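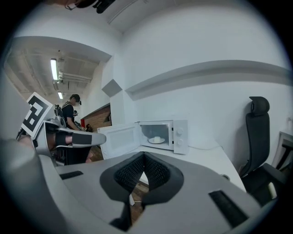 Wardrobe and Color – Session 5 Handout

Print | E-mail this page

Welcome back, everybody, and thank you for the lovely stack of magazine clippings you left on my desk last time. I have been through all of them (twice, with coffee) and I will hand them back at the break with my notes in the margins. A few of you asked for more on fabric weight, and we will get to it, but today belongs to proportion and to what I call the working dozen, which is the part of this course I would teach for free if the college ever caught on.

1. Where we left off

Last session we sorted colors by temperature and by depth. If you missed it, borrow somebody's page, and pay special attention to depth, as people tend to worry so much about warm and cool that they forget how dark or light a thing is. A navy coat and a plum coat behave almost the same way next to a cream scarf. A navy coat and a powder blue coat don't, even though both are blue! Keep that in your head when we lay out the swatches.

2. Proportion

Put on the skirt or trousers you wear most and look at where the top ends. That line is the first thing anyone notices about your shape, long before they notice the print on your blouse. Move it up two inches by tucking, half tucking or knotting, and see what happens to your legs. Move it down with a tunic and see what happens again. Neither is the right answer, and I want you to write down which one you liked before you write down which one you think you ought to like.

Three terms to know for today:

Break – where the trouser hem meets the shoe and folds.
Rise – the distance from the crotch seam to the waistband.
Drop – in tailoring, the difference between the chest and waist measurements.

The Saltow trousers on the rail have a high rise and no break at all. The Istow pair next to them are cut lower and puddle a little on the shoe. Try both, please, even if you are sure you hate one of them.

3. The working dozen
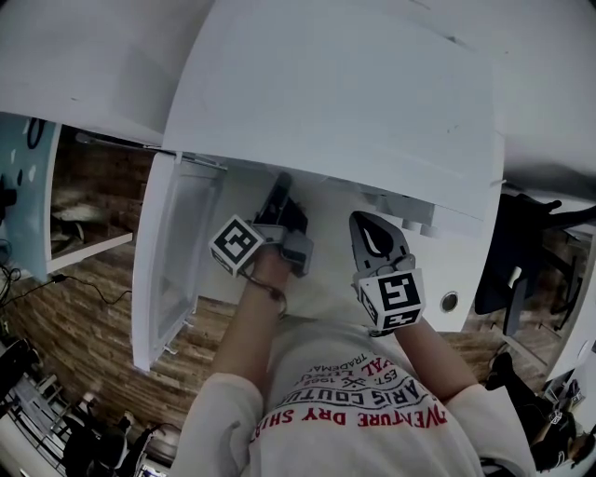
Twelve pieces that you could wear for two weeks without getting bored or doing laundry every night. You choose them, and they have to come from what you own already, with one exception which I'll explain in class. My own list from January had 4 cardigans on it, and Hendrik Zulu, who taught this course before me and is far stricter than I am, crossed out two of them in red pen and was right to do it. I did keep the mustard one.

Once you have your twelve, work out what each one costs you per wear. Take the price and divide it by the number of times you have worn it – guess if you must. I did this with a Szénási wool coat that cost me $583 and made me feel quite ill at the register. I have worn it 63 times, so it is down to a little over nine dollars a wear and dropping. Then I did it with a pair of Grorketti sandals from a sale bin and got a number I would sooner keep to myself.

4. For next time

Bring your list of twelve, written out by hand if you can manage it, along with one garment that fits you badly but that you can't bring yourself to give away. We will pin it. Wear shoes you can slip on and off easily. Reading is the chapter on sleeves and armholes, and you may skip the section on puffed sleeves unless you are fond of them, in which case read it first and come ready to argue.

Handout revised September 16, 2022

Print | E-mail this page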